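Filed under: Shop Floor Talk > Automation and Us
Print this thread | E-mail this thread
Started by sadska_lil, 5 April 2023

sadska_lil
Hello all, long-time reader and I think this is only my second thread, so be gentle. I'm in the packing hall at Gekthorpe, 12 years come April, mostly on the tins benches. We've got the two-arm setup now for putting cans up on the rack, which is the job I and two others have done since I started. We were told it would be "alongside us" and to be fair to them it has been, so far. What I didn't expect was how much of my shift would turn into setting out and watching.
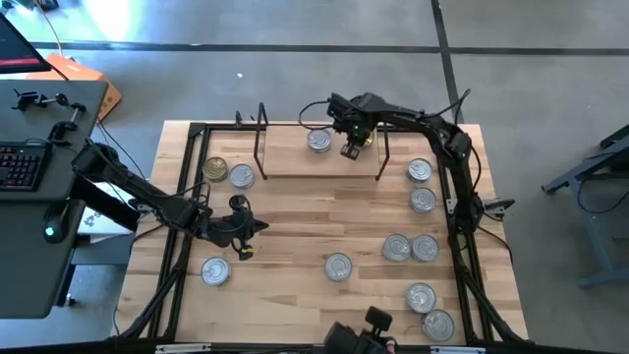
My wrists are grateful, I'll say that first. But I used to natter the whole shift with whoever was across from me, and you can't really natter when you've been asked to keep your eyes on the work and write down every hiccup. I go home less sore and more tired, if that makes any sense at all. Has anyone else found this?

lowther_nights
Makes perfect sense, love. We had ours put in at Lowther and the first few weeks I had a headache every single night. Watching is work, whatever the office thinks, and it wants its own breaks. Ask for a swap every hour. We got it after a bit of grumbling and it made a world of difference.

oldgreycog
I'll be the misery then. "Alongside" lasted 3 months at our place. There were 33 of us on days when the first arms arrived and there aren't now. No one was sacked, they just didn't replace people who left, and everyone patted themselves on the back about it. Get what you've been promised in writing while they're still being nice.

sadska_lil
That's what my husband said, nearly word for word! I have asked. The shift lead says the plan is for us to be trained up to do the teaching and the small repairs, with a bit more an hour, but I've not seen it on paper yet. I'm 54 and I don't mind learning, I quite like it in fact, I'd just want it to be a proper course and not someone shouting over a bench at ten to two.

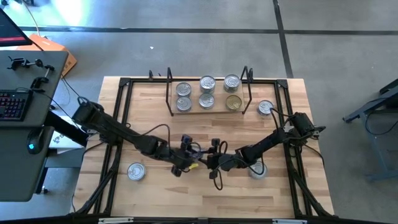
The other thing is the pace. By hand I'd have had the rack done and been on to the next while the arms are still making up their minds, and the younger ones find that funny, but the office doesn't seem bothered because it'll carry on through dinner and it never rings in sick. I do catch myself wanting to lean over and just do it.

plullilard_fan
Don't lean over! Sorry, I know you know. I have to disagree with the cog a bit, though. I went from packing to looking after the Plullilard line and it's the best move I ever made — regular days, I sit down when I like, and people ask my opinion. It isn't like that everywhere, I do accept that.

oldgreycog
Glad it worked for you, truly. How many went from packing with you, though?

plullilard_fan
Two of us. Fair point. But two is better than none, and Lil sounds as if she's halfway there already if she's the one writing up the hiccups. Keep your own copy of that notebook, Lil, and take it in with you when you ask about the money.

lowther_nights
Seconded on the notebook. And see if they'll put you and your mate on the same bench, so one watches and one sets out. You can still get a bit of a chat in that way.

sadska_lil
Oh, I like that. I'll ask about the hourly swap as well and let you know what they say.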